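Plivell gripper pair, three weeks in
4 May 2024
Filed under: hardware, grippers, reviews

The Plivell kit is a pair of hand-held parallel grippers sold for recording demonstrations. It arrives in a foam-lined case with two units, four spare finger pads, a charger, a hex key and a printed quick-start sheet. The full manual is a download. I paid $3036 from Drundine, shipping included, and nobody has given me a discount or asked to read this before it went up.

I wanted it for one job. I have been putting together a set of short pick-and-place recordings for a sorting policy, working with household items on ordinary tables, and my previous tool was a single unit I had printed and assembled myself. It had enough slop in the left joint that two recordings of the same grasp could disagree by several millimetres at the fingertip. Tindwood sells a replacement linkage that would probably have fixed it, but that would still have left me with one hand.

Setup took an evening. Charge both units, pair them to each other, pair the lead unit to the laptop, then run the stroke calibration, where you close each gripper fully, open it fully and hold for a count of five. The software refuses to record until both have passed. Mine failed twice on the second unit and passed on the third try with no change that I could identify. The firmware was 3000 builds behind whatever numbering scheme they use, so there was an update to sit through as well. 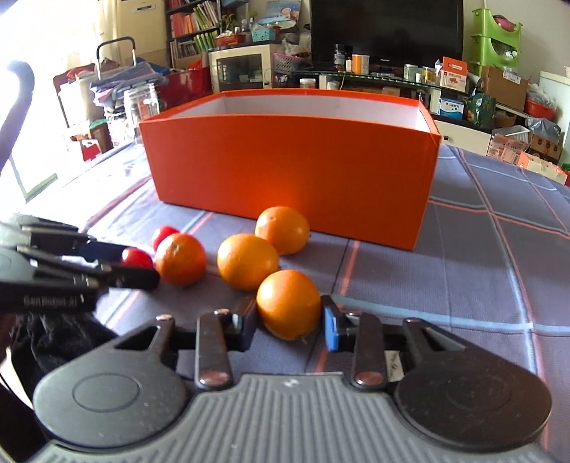 Fruit is my standard test load for any gripper. It rolls, the sizes vary within a single bag, and the penalty for excess force is visible straight away. The routine is to clear the cloth into an open box, one item per hand, alternating. An orange between the fingertips on one side and a cherry tomato in the jaws on the other is a fair spread for one calibration, and it is the pairing I use when I want to compare closing force between hands. The orange needs a wide opening and tolerates nearly anything after that. The tomato needs the last few millimetres of travel to be smooth, and on these units they are. Trigger travel maps to finger travel linearly, with a small dead zone at the start that you stop noticing by the second session.

Grip is good on dry skin and acceptable on damp skin. The pads are soft enough to conform to a curved surface but they pick up lint, and lint changes the friction more than I would like. I wipe them with isopropyl between batches. The manual recommends a dry cloth only, so I may be shortening their life.

Balance is where I would mark it down. The weight sits forward of the wrist, and after forty minutes my forearm position starts to drift, which shows up in the data as a slow change in approach angle. I now stop at the half hour. Smaller hands will find the trigger reach long. There is no adjustment for it, and the grip shell is one moulding, so you can't shim it without filing something.

Battery life is quoted as 3000 mAh per unit and I have no complaint there. One charge covers a full afternoon of stop-start work. The charger has two bays but fills them one after the other, a detail missing from the listing.

The export tool writes one file per episode with both hands on a common clock. Of the 1136 episodes I have kept so far, the clocks agreed well enough on all of them that I did no manual alignment. On the old setup that step took longer than the recording. The preview window is poor. It stutters at full resolution and its colours don't match the saved footage, so judge exposure from the file, particularly if you work near a bright window.

Support is handled by Nic Giolla, the regional service outfit, not by Plivell directly. I wrote to them about the failed calibration and had a reply in two days asking for the log. They suggested reseating the encoder cable, with photos of which screws to undo. I have not opened the unit yet.

Spare pads are sold in sets of four and are currently on back order until October. If you are ordering the kit, add a set at the same time and let it trickle in.

I'll do another post after the next batch, which is cutlery and mugs. The handles on the mugs will need a side approach, and I haven't yet tried the narrow fingers.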